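Before the metal is cut

The two grippers that Grindico sent to Grodulham last spring are still in their boxes. Fatima Cele, who runs the handling lab there, wants to know what they are likely to do before she bolts either of them to an arm, and for most of May her team has worked with copies of them inside a simulator.

The job is a plain one. A two-armed robot stands in a kitchen and dining room and has to pick things up from the table and the worktop. The things are the sort found in any home: fruit, bottles, plates, small pots. The lab scores each pick on whether the fingers close where they were meant to, whether the object stays put in the grip when the arm turns, and whether anything else gets knocked on the way.

Each gripper gets 300 picks per layout, and there are three layouts. On a real bench that would take the lab most of a month, with a person standing by to put everything back. In the simulator a full set runs overnight and is ready to read by eight in the morning.

The first of the pair, which the lab calls the Kinnear after the street the old workshop was on, has short, stiff fingers. It did well on boxes and poorly on anything round. Melons gave it the most trouble. The fingers met the skin too low and pushed the fruit away before they had closed. The second, the Wakine, has a longer reach and a softer pad. It held round things better but was clumsy near the taller bottles, where the extra length brought the wrist too close.

"I was ready to send the Kinnear back after the first week," Cele says. "Then we changed the approach angle and it picked up half of what it had been missing. So now I don't trust the first week of anything."

Changing the angle sounds like a small thing. It meant rewriting part of the controller, which had always brought the gripper straight down on its target. Coming in from the side works better for thin, flat items, but it takes up more room, and on a crowded worktop there isn't much. The team settled on 3 approaches and lets the controller choose between them. It chooses badly when two objects touch.

Cameras were the other argument. A fixed view from the ceiling shows the whole table but loses the fingertips behind the arm. A view carried on the robot itself moves about a good deal and often has the robot's own body in it, yet it shows the last few centimetres far better. The lab now records both and compares them pick by pick – slow work, done by hand on a shared screen.

None of this settles how the real grippers will behave. Friction in the simulator is a number someone typed in, and rubber wears. Cele expects to open the first box once the side approach has been tested on the third layout, starting with the Wakine and a tray of bottles.

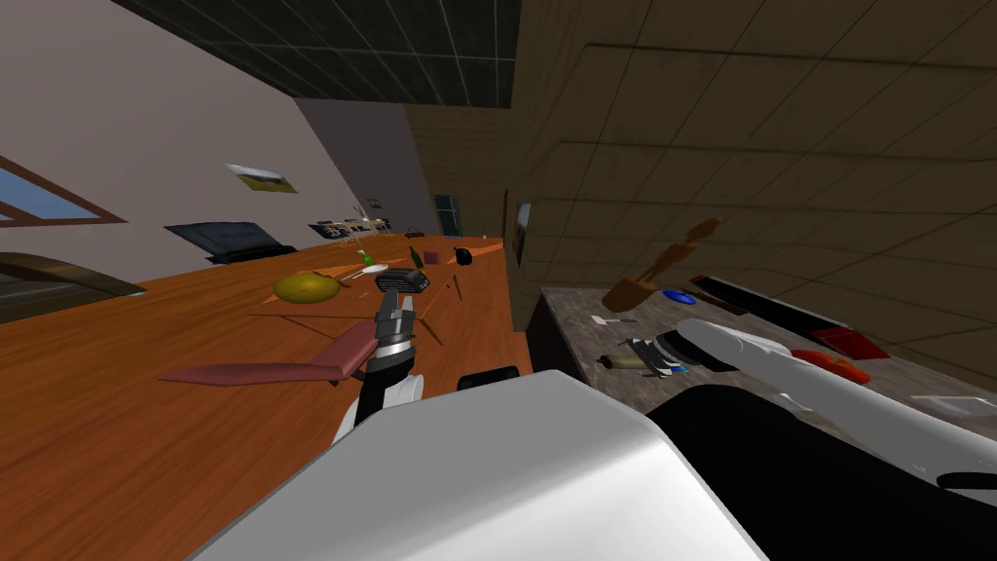
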